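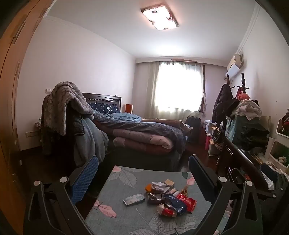 The Flindport Student Robotics Club has started work on its entry for the Jollbridge Sorting Challenge, to be held in May. Eight students are recording demonstrations with a hand-held two-finger gripper and will use them to train the club's arm to sort household items by colour and shape. Much of the work is being done at home, on ordinary tables with ordinary clutter. One practice set has snack packages and wrappers in a pile on a patterned tablecloth, with a small bottle lying among them and a foil wrapper overlapping a red snack bag. The gripper's fingers carry blue textured pads.

The club has logged 719 demonstrations so far and aims for 2,000 before the challenge.

"Foil is the hard one," said team captain Afia Asante. "It slides, and it changes shape when you squeeze it."

Club adviser Mebrat Kahsay said two students check each recording before it is added to the set.

Milteck has donated a computer for the training runs. New members are welcome and need no programming experience.

Media contact: Jadwiga Mazurek, Flindport Student Robotics Club

2021-02-15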